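Tindow users get their small buttons back

Anyone who opened Tindow after the February update will have met the new toolbar, whose icons could be read from across a car park. Unbridge, the Plultivholm firm behind the accounts package, has now released a fix.
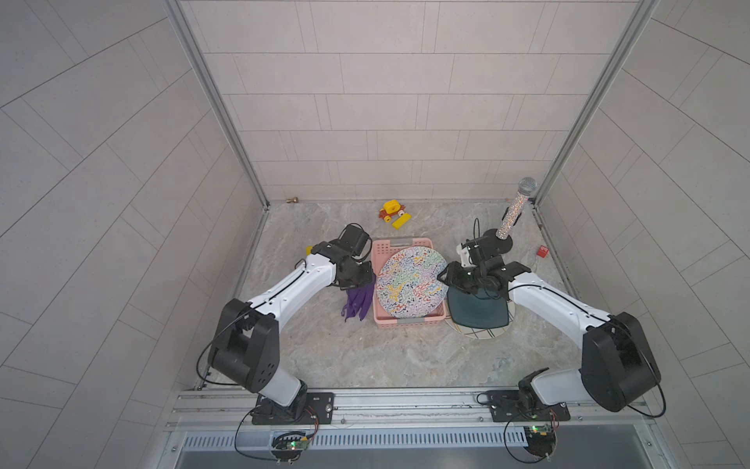

Two arms on the rail, with a purple cloth and a pink basket.

The update switched every customer to "comfortable" spacing, which left room for two invoice lines on a normal laptop screen. The support forum took 756 complaints, one of them in verse. 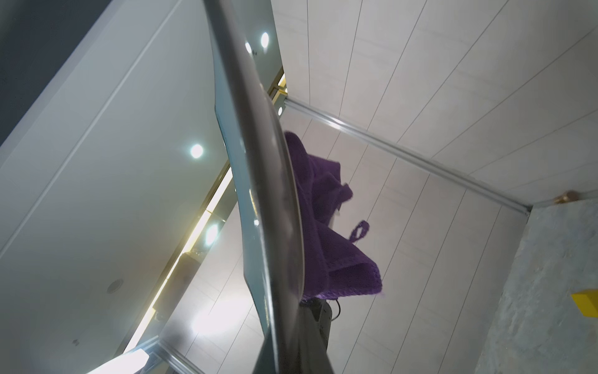
Carla Matar, who runs the product at Unbridge, said the larger layout had done well in testing. The testers, she conceded, had mostly been using very large monitors.

Version 111 puts a Compact option under View, where the old one used to live before it was tidied away. It also remembers the setting after a restart, a feature customers had been requesting with some warmth.
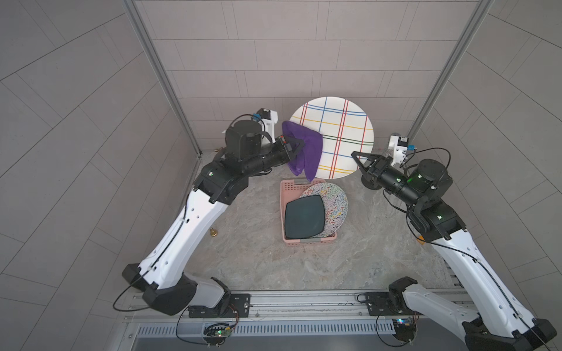
Belmiro Guerreiro, a bookkeeper at Sithole, installed it before lunch and can now see 20 lines at once. "I'd forgotten how much I was owed," he said. 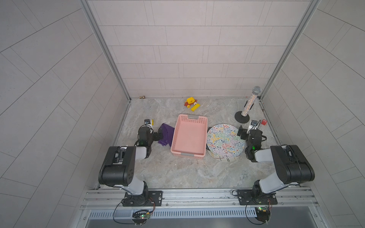

How to get it

Choose Help, then Check for Updates. The button is quite hard to miss.

Last updated: 4.20 pm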